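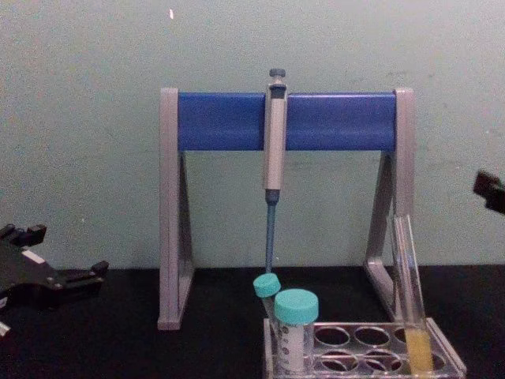 Clundine_Kate: Has anyone else's sourdough starter quit since the weather turned in October? I feed mine 100 grams of flour every Friday and it just sits there. I want to hang my spoon up between feedings, the way that pipette hangs off its blue bar, so it quits gluing itself to my counter!

wilteleo763: Once a week on the counter is starving it. Feed it daily.

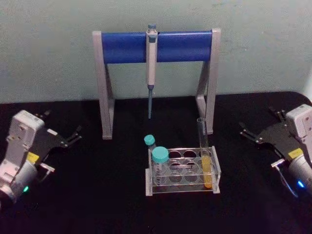
1 min read

jarbridge_baker: Disagree, mine gets fed weekly and rises fine. I'd blame the flour. Try rye.

Clundine_Kate: I did try rye (the Somboon one) and got soup.
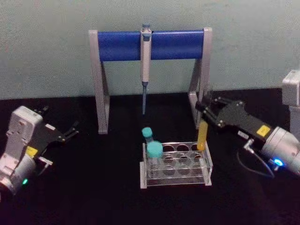
So now I'm back on white, and it smells like nail polish.

wilteleo763: That's hunger. Daily!!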